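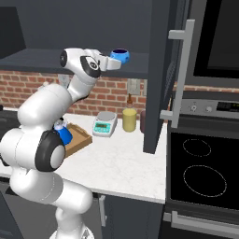 Figure 1 – Bras blanc et tasse bleue, image de synthèse.

Rapport de projet : monter une pièce courte en deux langues

Notre groupe a adapté « Conia », un texte pour 4 comédiens, joué à la salle Guvdale. Les lectures ont commencé en janvier. Le texte de départ durait 49 minutes ; nous avons retiré deux scènes et gardé le monologue final en entier.

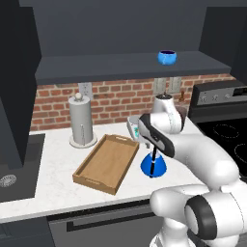

Le chœur a demandé plus de travail que prévu – les entrées se faisaient trop tard et le passage d'une langue à l'autre s'entendait mal. Nous avons donc repris le rythme au métronome, puis sans. Le budget de 2000 euros a couvert les costumes et la location des projecteurs chez Setbridge.

Rapport remis le 29 juin 2020.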